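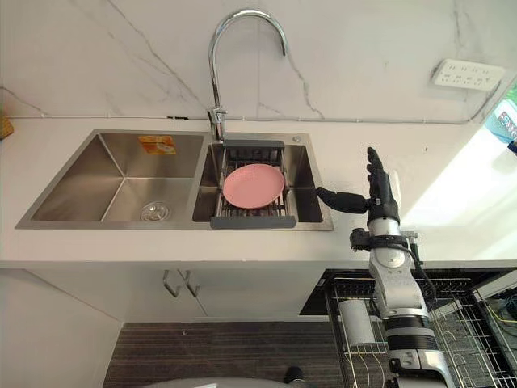 Why does a sink drain need a trap?

The trap holds a small amount of water in a bend of pipe, and that water blocks sewer gas from passing back into the room.

Unit 5: Drainage and Venting in Dwellings
Course instructor: Hashini Saha
Reading due 28th January: Texier, Chapter 8

5.1 Terms
Trap seal: the depth of water standing in the trap between uses.
Trap arm: the pipe that runs from the trap to the vent.
Vent: a pipe that admits air to the drainage system and carries gases to the open air above the roof.
Stack: the main vertical pipe that receives waste from the branches on each floor.

5.2 Loss of the trap seal
A seal may be lost in several ways. In self-siphonage, a full flow of water from the fixture draws the seal down the pipe behind it. In induced siphonage, the flow comes from a different fixture on the same branch. Back pressure pushes the seal up toward the room and is most often met near the foot of a tall stack. Evaporation affects fixtures that are seldom used, such as floor drains in storage rooms.

Students should be able to sketch each case and mark where air pressure is above or below that of the room.

5.3 Two-compartment sinks
Both compartments of a kitchen sink are commonly joined to a single trap. The outlet of one compartment is carried across by a waste tee placed above the trap. Two traps in series on the same line are not permitted in this course's design work. Air caught between them slows the flow.

5.4 Slope
Horizontal branches must fall steadily toward the stack. A pipe laid too flat allows solids to settle. An overly steep trap arm may drop below the level of the vent opening and encourage siphonage. Worked solutions by Guilan Du were distributed in November and remain valid.

5.5 Assignment
Prepare a drainage layout for the Pretov house plan. Show all traps, vents and cleanouts, and label the direction of flow. The assignment carries 30 of the 100 marks for the term. Submit drawings to Anwara Fakir at the department office.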